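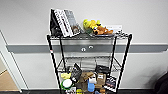
Shelving in the test room, with two plush toys on the top rack.

In defence of the untidy test

May 28, 2020

There is a habit in robotics papers that I have grumbled about over many cups of tea, and I should like to grumble about it properly for once. It is the habit of reporting a single figure for success and leaving the reader to imagine what the robot was asked to pick up, and out of what, and off what.

I spent a good part of last November with the people on the Sova project at Grirstead, who are trying to teach an arm to move household things between shelves and baskets. I went as a guest and was fed very well, so you may weigh my opinions accordingly. Their method is called Wróbel, and the idea behind it is simple enough to explain to a neighbour over the fence. A person guides the arm through a task a number of times, the movements and the camera views are stored together, and a program learns to produce the next movement from what the cameras are showing it. The older way was to build a careful model of each object first and then plan a grip on it. Wróbel does without the model altogether, and on soft things, where a careful model is out of date the moment you touch it, I think that was the right choice.

Now, the result. On a clean table, with one stiff box set down in a marked place, the arm managed 100 attempts out of 100. It is a lovely figure and it went on the first page of the report, as such figures do. When the same program was given mixed baskets on the floor, with soft toys and bits of cardboard leaning on one another, it managed 62 out of 100. That one went in a table near the back, and I had to ask for it.

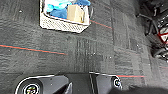 Grirstead readers who saw an early draft of this piece were quick to object, and one put it to me that a clean test is the only sort anybody can repeat, that two laboratories will never fill a basket in the same way, and that a number which can't be checked by somebody else is worth very little however honest the person who wrote it down.

I have turned that over a good deal, and I grant most of it. Repeating a result matters, and I would never want the clean test thrown out. But the trouble with soft goods is that the mess is the job. A basket on a carpet has walls to bump into, and whatever is in it slumps against whatever else is in it, so that taking hold of a toy may well mean taking hold of the cloth beside it too. If we test only the stiff box in the marked place, we learn how well the arm can do something that very few households will ever ask of it.

There is also the matter of the camera near the gripper, which I have come to think is the most useful part of the whole arrangement, and the part given least room in the write-up. A camera up high sees the layout of a room and is very good for that, but once the arm leans over a basket it can get in its own way. The view from the wrist comes in close just when closeness is wanted. It is often a poor picture by a photographer's standards, blurred by the movement and half filled with the gripper itself, and yet the program seems to make do. When the team switched the wrist view off, the 62 fell to 10, and I would have put that on the first page in letters as tall as my thumb.

What I like about the basket work is how many small decisions are folded into it. Does the arm go over a handle or round it? Does it take a toy by the body, or by whatever happens to be sticking up? A person guiding the arm settles these things without thinking, and I suspect that is why guided examples carry so much that a written rule would miss. They also carry the guide's bad habits, I'm afraid, and the Sova report says next to nothing on that score – a pity, for I watched two people guide the same task in quite different ways.

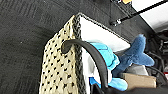

What I would ask for

My wish is a modest one. Let every paper of this kind print the clean figure and the untidy figure side by side, in the same size of type, along with photographs of the baskets as they stood before each set of attempts. The group at Nutarell has started doing so with 6 standard fillings, written out like recipes, so that another laboratory can at least come close to the same muddle. It is a bit of a chore, and the fillings could do with more cloth in them, but it answers my objector better than I have managed to.

I would also like the failures sorted by kind. A dropped toy and a missed toy are counted alike at present, and a person trying to improve the method would want them kept apart. Sova tells me the second report will do this, and I look forward to reading it, back pages first.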